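5.3 Comparing fingertips on soft and bagged items

Carry out this section after the wrist camera has been focused (5.1) and the closing force has been set (5.2). It compares the moulded angled tips with any second set you plan to use. Allow a full morning for both sets.

You will need: the arm and controller, both sets of tips, a clear plastic storage bin, a zip-top bag and a mixed set of toy fruit and vegetables. Include at least one long, flexible item and one large, round one.

1. Press the stop button on the controller before changing tips. Wait until the status light goes out.

2. Fit the first set of tips. Tighten the screws by hand, then a quarter turn with the key supplied.

3. Release the stop button and home the gripper. Check in the camera view that the two tips come together evenly. If one leads the other, go back to 5.2.

4. Set the bag and the bin side by side within reach of the arm. Put the round item in the bag with a few smaller ones.

5. Set the speed to 4 for the first attempts. You can raise it once the arm has finished 24 moves without a stop.

6. Bring the gripper to the long item and close on it near one end. Leave a little of the item showing past the tips.

7. Move to the bag. Approach the opening slowly, with the tips close together, and halt when the edge of the bag is just beyond them. Check the view before going further.
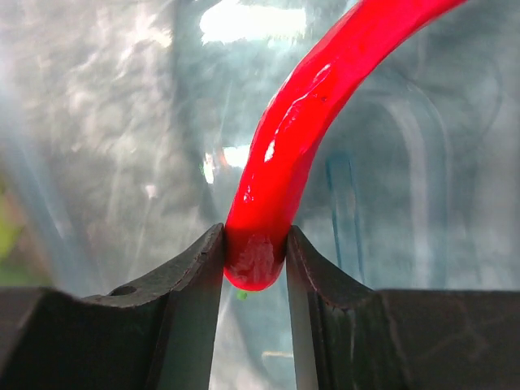
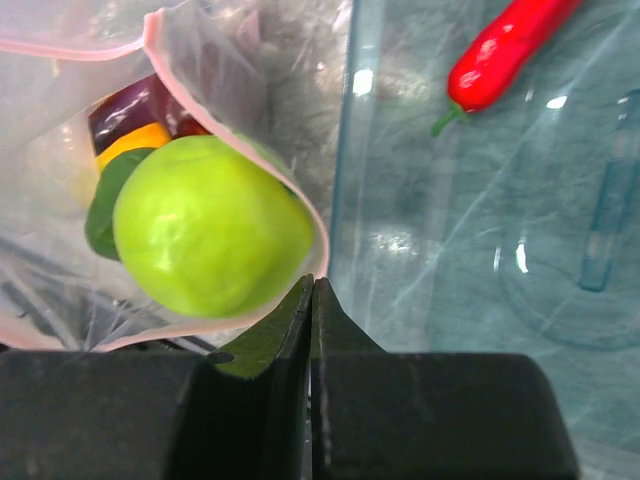
Figure 12. Wrist camera views with the angled tips. First view: red item held between the tips. Second view: gripper at the edge of the zip-top bag, with the green apple inside.

8. Log each attempt as held, slipped or missed. Add a note if the bag moved with the gripper.

9. Repeat steps 1 to 8 with the second set. Keep the same items, speed and closing force.

Note: Clear plastic throws back light from overhead lamps and can upset automatic exposure. Lock the exposure before step 6 and leave it locked for both sets.

Note: Log files are named by tip set and attempt number. The controller keeps the last 2,000 entries and then writes over the oldest.

Caution: Do not reach into the bin or hold the bag open while the arm is enabled.

Caution: Do not raise the closing force to cure slipping on soft items. Move the grip point further along the item and try again.

If the controller shows error 104 during step 7, the gripper has met resistance before reaching its target. Back the arm off by hand control, smooth the bag out and restart from step 6. Users of the older Petrauskas controller must also clear the error from the service menu.

Go on to 5.4 for reading the results table.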